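Dremska planner: your questions answered
Page last updated 6/17/24

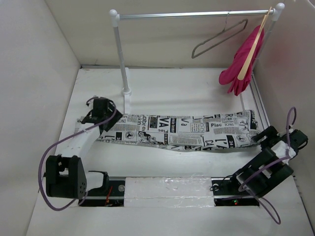 We get a good many letters and messages about Dremska, the planning software we write here at Nollus for two-armed folding and hanging work, and after a while we noticed we were typing the same replies over and over. So we have gathered them up on one page. If yours isn't here, do write in all the same – we like hearing from people, even when it's a grumble.

What does Dremska do, and what does it leave to me?
It takes a rough outline of the cloth, works out where each gripper might sensibly take hold, and plans a pair of paths that keep the arms out of each other's way. Then it sends the joint targets on to your controller. It doesn't drive the motors itself, and it won't replace the safety stop that came with your arms, so please leave that wired in exactly as it is.

Does a busy print upset the outline finder?
It used to, rather badly. Newsprint patterns were the worst of the lot, as the old version took every black block and bold headline for an edge and offered you grasp points in the middle of the cloth. From version 4 the outline comes from depth first and colour second, which has settled things down a great deal. If you still see stray edges, raise the "print tolerance" setting one step at a time and look at the overlay after each change. Pale cloth on a white table is the harder case these days, and we're still working on it.

Why do my two arms wait for each other so often?
Nine times out of ten it's the shared zone. Dremska draws a box over the middle of the table and by default lets only one arm into it at once, and that default is very cautious. Have a look at the box in the viewer before you change anything else. If your cloth is a long strip and the arms work at opposite ends, you can make the zone a good deal narrower and most of the waiting goes away.

Can it plan around a rail or a garment rack?
Yes, and we'd encourage you to put the rack in properly, feet and all. People often enter the rod and forget the feet, then wonder why a gripper has clipped one on the way back. Hangers are a bit more trouble because they swing. We treat each one as a padded box, and anything draped over it wants a bigger box still.

What about the cables?
I'm glad so many of you ask! Loose cable loops aren't part of the arm model, so the planner knows nothing of them unless you tell it. There's a "cable allowance" for each arm, which thickens the chosen links, and a limit on wrist turns so that a loop can't be wound up tighter and tighter through a long session. Start with the allowance larger than you think you need and bring it down slowly.

How many recorded folds do I need before the grasp suggestions improve?
You can begin with none at all, and plenty of people do. The Tawfik add-on, which learns from your own runs, wants more than 6 clean recordings of the same fold before it will offer anything. Do throw out the untidy ones.

The planner stops with "no shared grasp found". What now?
Check these in order, please:
Is the table height right in the setup file?
Are both arms calibrated to the same origin?
Is the cloth within reach of both grippers, with a little to spare?
If all of that is fine, save the log and send it to us with a short note on what you were trying to do. A log without a note can take us days to puzzle out.

Will my version 3 projects open in version 4?
They will, though the shared zone has to be drawn again by hand, and we're sorry about that. Keep a copy of the old folder until you're happy with the new one.

When is the next release?
We're aiming for October. It should bring quicker replanning when the cloth slips, and a tidier viewer. The test build is already running at our Stondunport workshop, and if you'd like to try it early, mention it when you write and we'll add you to the list.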